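Wiping cell FAQ: house rules for the small arms
Bolldale workshop. Last edited October 11, 2025 by Salim Obura

Questions that keep landing in my inbox. Read before you book a slot pls.

Who can run an arm?
Anyone who has done the bench induction with Meifang Jia. Watching someone else do it doesn't count. Induction lapses if you haven't run anything since December, just ask her for a refresher.

Do I need a second person?
First run of any new program, yes. After that no, but you stay in the room. Going to get coffee = not in the room.

What's the speed limit?
150 mm per second at the tip with people at the bench. Set it in the config, not by eye. Whoever changes it for a test changes it back before they leave.

Can I reach in while it's moving?
No. Pause, wait for it to settle, then hands in. Servos hold torque on pause so don't push the links around by hand, you will strip a gear. Power off first and support the upper arm or it drops.

Where's the stop?
Inline switch on the supply, right hand side of every bench. Keep it clear. No mugs, no laptops, no tape rolls on top of it.

How much water is OK for board wiping tests?
Fine mist only, 2 sprays, from the side away from the base. Bottle goes back on the shelf before you enable the motors. Never spray toward a servo or a connector. If water gets on the arm itself: power off, dry cloth, leave it overnight, write it in the log.

Plain water or cleaner?
Plain water. The Bredgate cleaner is for end of day and by hand only.

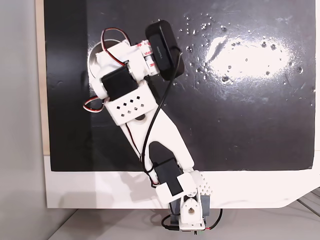

Cables next, since this is where most of the log entries come from. Leave enough slack for the full range of every joint, but not so much that a loop can catch on a bracket. Run the arm slowly through its whole range once before you start and watch the wires the entire time. Anything nicked gets swapped, not taped.

Can I print my own parts?
Yes, if the file is in the Maseck folder and Meifang has signed it off. Check for cracks at the screw holes before each session. Cracked part goes in the bin, don't glue it.

What goes in the log?
Name, program, speed, anything odd. 3 lines is plenty. Near misses too, no one gets in trouble for those.

I found a mistake in this page.
Probly more than one. Tell Salim.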